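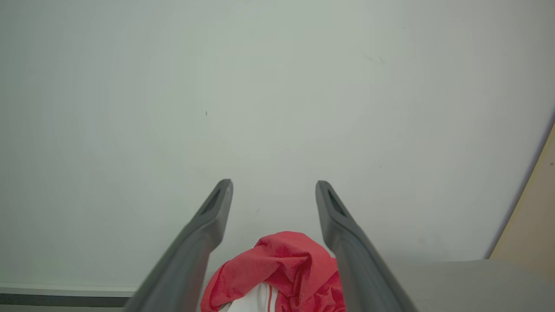 Photo: Lurcombe Robotics Club

The second-year students at Lurcombe have spent the term teaching an arm to pick up cloth. Their project, Skokon, goes to the Baert student competition in May.

"Blocks were easy," the team captain said. "A block stays the same shape when you touch it. With a piece of red knit you get a new shape every time, so we have to show it a lot of folds."

The team has recorded 356 practice grasps since the term began and threw out 113 of them, mostly because the arm was started from the wrong height.

The two gray fingers are the club's third design. "The first pair was too narrow," said the student in charge of parts. "We wanted them to open wide and come down on both sides of the bunch."

The club has 37 members, and two of them write most of the code. Practice runs are held in the Bollia building after classes. The captain said the next job is folding.

"We haven't tried it yet," she said. "Picking up comes first."

21/12/2024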